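Rurell 朗读录音集 说明文件

版本日期:2025年6月6日
整理人:Hiếu Nghiêm
语言:普通话(说话人的母语是越南语)

请先读这一部分

Rurell 是一个小型的录音集,内容是越南语母语者用普通话朗读短文和单句。我自己也是学汉语的人,所以这份说明是用汉语写的,如果有的句子不太自然,请原谅,并且欢迎您告诉我怎么改。

录音集里一共有3681个音频文件。说话人有15位,朗读材料有19篇短文,单句是从这些短文里面取出来的。最长的一个文件不超过90秒。每个音频文件都有一个同名的文本文件,内容是说话人应该读的句子。请注意“应该读的”和“真的读出来的”是两件事,关于这个问题,下面“文本”一节有更多的说明。

这个录音集适合做什么

我做它的时候,想的是声调的研究。越南语有声调,普通话也有声调,但是两种声调系统不是一一对应的。比如普通话的第三声,在句子中间常常只读低的部分,很多教材把它画成先降后升的曲线,学生就每次都努力地升上去。又比如第四声,有的说话人读得很短,听起来喉咙是紧的。这些现象在录音里可以听到很多。

录音集也可以用来做听力练习,或者给老师在课上讨论发音的时候用。

不适合做的事情:请不要用它来给某一位说话人打分,也不要用它来判断“越南人说汉语是什么样的”。十五位说话人都是成年人,都在学校里学过汉语,这不能代表所有的学习者。也不建议只用它来训练语音识别系统,数量太少,句子的内容也重复很多。

文件夹的安排

解压以后有四个文件夹。

audio:音频文件,格式是 WAV,单声道。
text:文本文件,编码是 UTF-8,没有 BOM。汉字一律是简体。
pinyin:拼音文件,每个音节之间有一个空格,声调用数字写在音节后面,轻声写作5。
notes:我听录音时写的笔记,有的很长,有的只有一个字,有的文件没有笔记。

文件名由三个部分组成,中间用短横线连接:说话人代号,短文代号,句子编号。说话人代号是字母 s 加两位数字,短文代号是字母 t 加两位数字。句子编号如果是 000,就表示整篇短文的朗读。代号的顺序没有意义,既不是水平的顺序,也不是录音的顺序。

朗读材料

短文都是我自己写的,写好以后请中文老师改过。我没有用课本里的文章,因为版权的问题我不太懂,不想给别人添麻烦。内容都是日常的事情:去邮局寄包裹,和邻居商量修水管,下雨天忘记带伞,给妹妹选一双鞋,等等。有一篇写的是一个叫 Tusura 的小镇,还有一篇写的是 Brania 牌子的水壶,这两个名字是我故意放进去的,想看看说话人遇到不认识的外文名字时会怎么处理。有人用越南语的方式读,有人停下来想一想,有人直接跳过去。拼音文件里,这两个名字的位置写的是星号。

词汇难度不太平均。前面几篇比较容易,后面有几篇出现了“唠叨”“将就”“凑合”这样的词,有些说话人以前没有学过。录音以前,他们有时间看一遍材料,可以查字典,但是不能听别人的示范朗读。

文本

文本文件没有按照实际的发音修改。如果说话人读错了一个字,比如把“银行”读成 yin2 xing2,文本里还是“银行”,拼音文件里还是 yin2 hang2,错误只写在笔记里。如果您需要准确的逐字转写,要自己再听一遍。

变调的写法也需要说明一下。两个第三声连在一起的时候,拼音文件写的是本来的声调,例如“你好”写作 ni3 hao3。“一”和“不”的情况相同,都写本调,所以“一个”是 yi1 ge4,“不是”是 bu4 shi4。儿化音写成音节后面加 r,例如“一点儿”写作 yi1 dianr3。越南的同学很少读儿化,我保留了这个写法,是为了和汉字一致。

录音的方法

说话人坐着朗读,话筒离嘴一个手掌的距离,稍微偏向一边,这样送气音 p、t、k 的气流不会直接打到话筒上。读错了可以重新读这一句,我保留最后一次。如果说话人觉得没有读错,虽然我听到了错误,我也不要求他重新读。

录音的音量没有统一处理过。有的文件开头有翻纸的声音,有的文件结尾可以听到说话人小声说“好了”或者“xong”。我剪掉了太长的安静部分,但是句子前后都留了一点空白。没有做降噪,原因是降噪以后,s 和 x 的区别有时候变得不清楚。

桌面的回声对声音有影响,硬的桌面尤其明显,话筒下面垫一点软的东西会好一些。换话筒的时候,请在笔记里写清楚,不然以后比较音色会很困难。粉色的话筒和棕色的纸板,都放在灰白色大理石花纹的桌面上:

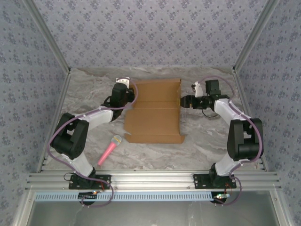

已经知道的问题

s07 的录音里有低频的嗡嗡声。我用高通滤波试过,声音小了一些,可是男声的基频也受到影响,所以发布的是没有滤波的文件。

t12 有两个版本。开始录音以后,我发现原来的一个句子有语病(“虽然”后面没有“但是”一类的词,读起来意思不完整),就改了。三月以前录的文件是旧句子,以后录的是新句子。text 文件夹里的内容和每个录音当时的版本一致,所以同一个编号的句子,在不同的说话人那里可能不一样。这不是文件放错了。

有几个说话人把“了”都读成 liǎo,我没有把这个算作坏的录音。

拼音文件是先用程序生成,再由我检查的。多音字容易出错,特别是“得”“还”“长”。如果您发现错误,请写信告诉我文件名就可以,不需要写很长的解释。

说话人的同意和隐私

每一位说话人都签了同意书,同意书有越南语和汉语两个版本。录音集里没有姓名、学校和出生日期。说话人表里只有年龄段、学习汉语的时间,以及来自越南北部、中部还是南部。如果有人以后想拿走自己的录音,我会在下一个版本里删除,并且在更新记录里写明删除了哪个代号。请使用者也尽量换成新的版本。

请不要试着找出说话人是谁。请不要用这些录音合成他们的声音。

使用条件

可以免费用于教学和研究。发表文章的时候,请写“Rurell 朗读录音集”和您使用的版本日期。如果要放进商业产品,请先和我联系。您可以修改拼音和笔记,也可以重新分享修改后的文件,但是请保留这份说明,并且写清楚哪些地方是您改的。

更新记录

本版:修改了拼音文件里“还”的读音;给 t12 加了版本标记;笔记里的缩写统一了,“声错”表示声调错误,“韵错”表示韵母错误,“漏”表示漏读。

上一版:加入了单句录音。旧名字 Probert 不再使用,如果您的脚本里还有这个名字,请把路径改成 Rurell,文件名的格式没有变化。

下一版打算补上停顿位置的标注。标注的符号还没有决定,有经验的朋友可以给我建议。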